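Clundolier, Illthorpe office: an update for staff, tenants and visitors on the use of robots in our shared work areas. Thread follows.

Since December, two robots have taken on part of the daily clearing of floors and desks at Illthorpe. The work was previously shared among the facilities team, who number seven, and was done mostly after 6pm.

No post has been removed as a result. The evening shift has ended, and the colleagues who worked it have moved to daytime hours on the same pay. This was agreed with staff representatives before the first robot arrived.

Menaka Mridha, facilities lead, has asked us to be plain about what has changed. Her team now spends less time bending and lifting. It spends more time checking, correcting and writing up the day's log.

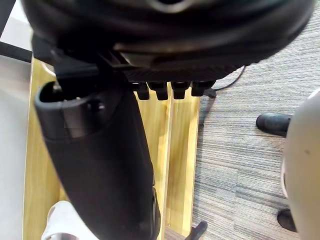
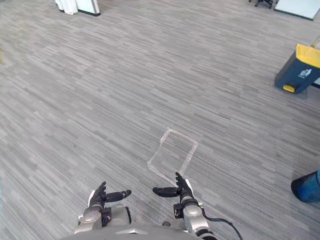 Carpeted floor at Illthorpe, with the robots' working parts in view.

Training is given in working hours. Each member of the facilities team receives 24 hours in total, covering safe stopping, battery changes and fault reports. Taha Mansour holds the timetable and can arrange other dates for part-time colleagues.

Some concerns remain. Staff told us in the last survey that they were unsure who to call when a robot stops in a walkway. The answer is the facilities desk, at any hour the building is open. Please do not move the robot yourself.

Several colleagues also asked whether robot logs are used to judge individual performance. They are not. Logs are kept for 26 days and are seen only by the facilities lead and by Marwa Bennani in staff relations.

We recognise that daytime working does not suit everyone. Two colleagues have asked to return to later hours and we are discussing this with them directly.

The full staff note, dated 2024-03-22, is on the intranet under Workplace. Paper copies are at reception. Comments may be sent to Marwa Bennani or left in the box by the post room.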